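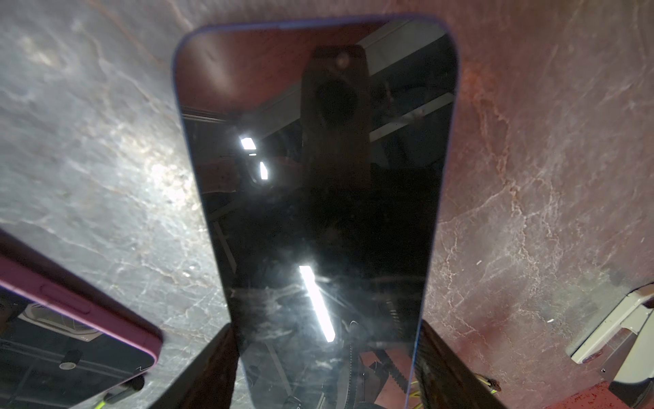
Hi all, and thanks for being patient with me on this one! I know the August report was meant to reach you before the Gumham site went into its busy stretch, but I wanted the first full month of the meal pass in it, so you're getting everything in one go.

Quick version: the Prerska resort sold 2000 meal passes for the month, and Gumham sold 200. Gumham only has the one buffet and the poolside grill, so I'm fine with that number (I'd have been fine with less). Prerska is where your grant money mostly went, and I think it shows. The breakfast line used to back up past the gift shop by 8:30, and now that the pass covers the bakery counter too, people split themselves up without us having to herd them.

The thing guests keep asking at the desk is what counts as a snack. We wrote "one snack per day" on the pass leaflet and left it there, which was silly of me. A family wants to know if a fruit cup is a snack, or a milkshake, or two small cookies. I've redone the leaflet with the Carrillo kitchen's full list on the back and the questions have dropped off a lot. The Spanish and German versions are still at the printer.

Money next. We've used 40 percent of the second installment. Most of that was the new menu boards and the extra evening shifts at the grill, plus a repair to the dish conveyor that wasn't in the plan (I moved it over from the signage line, and the sheet you have shows it in both places, so please go by the newer one). Multen, our food supplier, has held its prices through the end of the season. I asked for the winter too and they said to try them again in October.

What hasn't gone well: the kids' dinner hour. We set it for 5:00 and hardly any families are back from the beach by then. We're moving it to 6:15 and adding 25 seats on the terrace, with the pasta bar rolled outside if the weather lets us. I also still owe you the allergy training records for Gumham. Two of the new cooks have their session coming up and I'd like to send the whole set together.

One request from me. Could we carry the unspent tasting budget into the fall? The chefs want to try a late supper for guests who check in after 9:00, and soup and sandwiches won't cost much. If that's a yes, I'll send a menu and a price sheet with the next report.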